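Gripper cell notebook, Fikside bench
7/26/21

Big day on the little arm and I want to get it all down while it's fresh. The job was the finger service we've been putting off, plus sorting out why the wrist camera and the fingers have been disagreeing with each other ever since the Groltach adapter plate went on. Good news on both!

Started with the fingers. Power off at the wall, air bled, arm parked low so I could sit on the floor and work without holding my hands over my head. Took both fingers off and wiped down the slides. The grease had gone grey and gritty on the left one, much cleaner on the right. Cleaned them out with a lint-free rag and a toothbrush, put a thin smear of fresh grease back on, and ran them open and closed by hand until they felt the same. Lovely smooth travel now. The counter says 741 hours since the last time anyone wrote a service down, so we got away with that one.

The left finger screws were barely more than finger tight. I've put new ones in with a dab of the blue threadlocker and drawn a paint line across each head. If you see a line that doesn't match up, stop and tighten before running anything.

Next was zeroing. I closed the fingers gently under low force and set that as zero, then opened to full stroke and read it off again. The encoder gave 238 counts short of what the Tistero sheet lists, every single time I tried it. I love a repeatable fault! Took the cover off and found the cable tie on the sensor lead was sitting under the end stop, so the carriage was hitting plastic before it hit metal. Snipped it, rerouted the lead up the outside of the bracket, and the full count came back straight away. That one tie explains a lot of the odd width readings in last month's log.

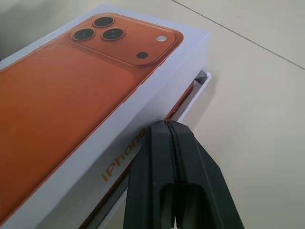 On to the camera. It had been nudged at some point, and the old offset was putting the approach 2 mm too far toward the wrist. I redid the hand-eye calibration from scratch with the printed board, and I took my time over it – lots of different tilts, not just the same flat pose shuffled sideways. The first run was poor, with too much glare coming off the board. Turned off the lamp over the bench and tried again under the ceiling lights only, and the second run was so much better that I saved it without a third. The file is called duangkaew_wrist_187 and it sits with the others on the shared drive. The old one is still there with "old" on the end. Please don't load it.

Things I'd do the same way next time: fingers first, camera second. Doing it the other way round means the tips move after you've calibrated and you get to enjoy the whole thing twice. Also, low speed for the first moves after any of this, hand on the stop. I ran at ten per cent for a good while and only crept it up once the tips were landing where the screen said they would.

Smooth cartons are still the hard case for this gripper. Lids especially, where the lid and the base don't line up and there's a lip for the tips to find. I'd like to try the softer pads from the Duangkaew kit before we touch the force setting again, as pushing harder just dents the cardboard.

Still to do:
Order more of the short screws, I used the last pair.
Put a proper strain relief on the sensor lead, it's held with tape for now.
Fix the service sheet so it has a column for the hour counter.
Check the adapter plate bolts again after a few days of running.
Find the 2.5 hex key. It was on the bench this morning.

Arm is parked and powered down, fingers closed, new offset loaded. Feel free to use it, just keep the speed down until the paint lines have been looked at once more.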